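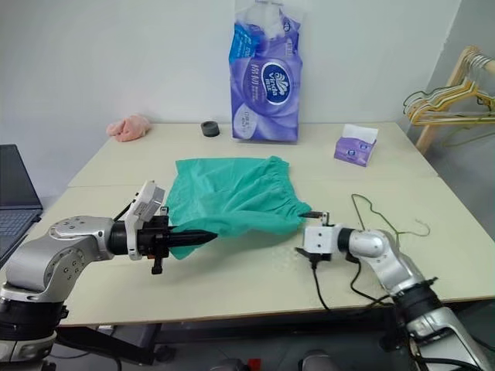

Rilik T4 Touring Guitar Head

The T4 is an all-tube guitar amplifier head for rock and metal players who need the same sound every night of a tour. It has two channels with separate gain, volume and three-band EQ. Presence and depth controls are shared.

Power section
Four EL34 tubes, 100 watts. A rear switch drops output to 50 watts by shutting off the outer pair. Bias test points are on the back panel -- the chassis does not need to come out of the cabinet.

Effects loop
Series, tube-buffered, with a footswitchable bypass. Send level is fixed.

Speaker outputs
One 16 ohm, two 8 ohm, two 4 ohm. Do not run the head without a load connected.

Tube life
Rilik rates the power tubes at 2,000 hours and the preamp tubes at 3,000 hours. Replace power tubes as a matched set of 4.

In the box
Head, power cord, two-button Lusico footswitch with cable, spare fuses. The padded cover and the Alletti road case are sold separately.

Price
$1,926, footswitch included. Orders placed now ship in February from the Eynon warehouse. The 230-volt version is a separate part number and cannot be converted from the 120-volt model.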